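About Trollwood

Company / Who We Are

October — By Trollwood Workshop

Trollwood rebuilds and tests dampers for circuit racing cars. The work covers formula cars, sports prototypes and closed-wheel club cars with coilover suspension. We do not build engines or gearboxes, and we do not run cars ourselves. Customers send us dampers, or bring the car if the corner weights and ride heights need to be set at the same time.

The company started as the suspension department of a small race team. When the team stopped entering races, the dyno and the parts stock stayed in the building, and other entrants in the same series were already paying to use them. The name of the team was kept. The race trucks were sold and the truck bay became the strip-down area.

Every damper that comes in gets a job number and is run on the dyno before anything is taken apart. This first run is the reference. It records peak force against velocity in both directions at the adjuster settings the unit arrived on, then again at full soft and full hard. A customer who asks only for new seals still gets the reference run, and it is included in the price. If the trace shows a flat spot at the change of direction, we look for air in the oil or a worn piston band before we look at the shim stack. 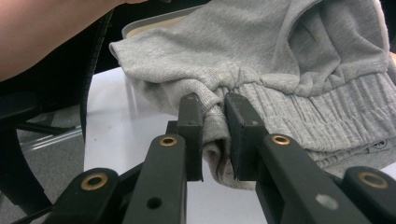 After strip-down the shafts are measured for straightness and surface wear. Shafts that can be polished are polished, and shafts that cannot are replaced at cost plus fitting. We keep the old shims in order on a wire tag with the job number, so a customer can go back to the earlier valving at the next rebuild. Bleeding is done under vacuum. Gas pressure is set last, with the unit at workshop temperature, and is written on the label along with the oil grade.

Job 2426 is the one we point to when people ask how we deal with an unusual request. It was a set of four dampers for a hill climb car on very soft springs. The owner wanted less low-speed rebound than the maker's valving allowed at any setting of the adjuster. We made two new pistons with larger bleed holes for the rear and revised the stack at the front. The car went up the hill on the first set of shims we tried, and the owner has since asked for one change, to the front compression.

Matching is done in pairs. The left and right units on one axle have to agree within 2 percent of force across the measured range, and we do not ship a pair outside that figure. Front to rear balance is a matter for the customer, though we will give an opinion if we are sent the spring rates, motion ratios and the corner weights. Please send motion ratios as measured on the car. Figures copied from a forum or from a different model year have cost people entire test days.

The dyno is a crank type supplied by Flulteck. It is calibrated every 4 months against a reference load cell that is used for nothing else. Traces are logged with our own software, Trutau, which we wrote when the original program stopped running on current computers. Trutau stores the raw force and position data as well as the plotted curve, and customers receive both. The files are plain text and will open in any spreadsheet.

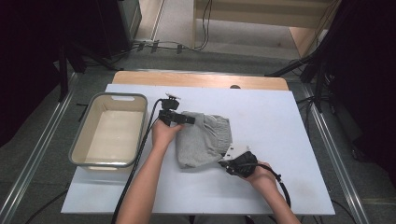

Trollwood Workshop

Springs are tested as well. A spring marked with a rate is often a little off that rate, and two springs from the same box may differ. We measure each one through its working travel and mark it with a paint pen. Bump rubbers are tested on request. Most of ours come from Guérin, who mold them in four hardnesses, and we hold measured curves for all of them in Trutau.

For club cars we suggest a rebuild every 3000 track miles or once a season, whichever comes first. Cars that use the curbs heavily will need it sooner. A damper that weeps oil around the shaft should come off the car at once, because dirt carried in past the seal will score the body.

Turnaround is two weeks in the racing season and longer in winter, when most teams send everything at the same time. Sets received before the end of November are normally back with the owner by the end of January. We hold two sets of loan dampers for the more common single-make cars. They go out on a deposit, at standard valving, and should come back clean.

Visits are welcome by arrangement. The dyno room is small and is kept closed during a run, but traces can be watched live on the screen in the office. Parking for a trailer is at the rear of the building, through the second gate. Collection is possible until 5 p.m.

Contact: Trollwood workshop office | © Trollwood. All rights reserved. | Back to top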